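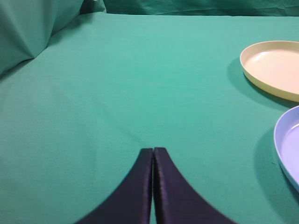
One reader asks whether a benchtop has to be stripped completely before it is re-oiled, or whether a light sand will do. A light sand will do if the old finish is oil. Polyurethane has to come off first.

Re-oiling a timber benchtop
Posted June 30, 2019

To identify the finish, place a drop of water near the sink and leave it for 12 minutes. If the timber darkens under it, the oil has worn through. If a fingernail lifts clear flakes, it is polyurethane and these steps do not apply.

Materials: Furnatau hardwax oil, 180 and 240 grit paper, lint-free cloths, methylated spirits.

1. Wash with dilute detergent and let dry overnight.
2. Sand with the grain at 180, then 240. Keep the sander flat at the edges.
3. Vacuum, then wipe with methylated spirits. Ventilate the room.
4. Apply the oil thinly with a cloth. Wait up to 30 minutes and buff off all excess.
5. Repeat once the first coat is dry to touch. Side grain takes two coats, end grain an extra one.

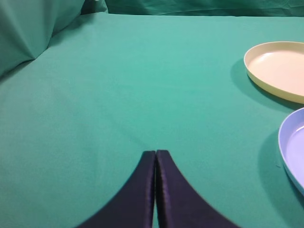
Two dark, curved fingers with a very thin green gap between them.

Spread used cloths flat outdoors to dry. Oily cloths left in a heap can self-ignite.

Colour will deepen slightly as the oil cures. Keep standing water off the surface for the first week.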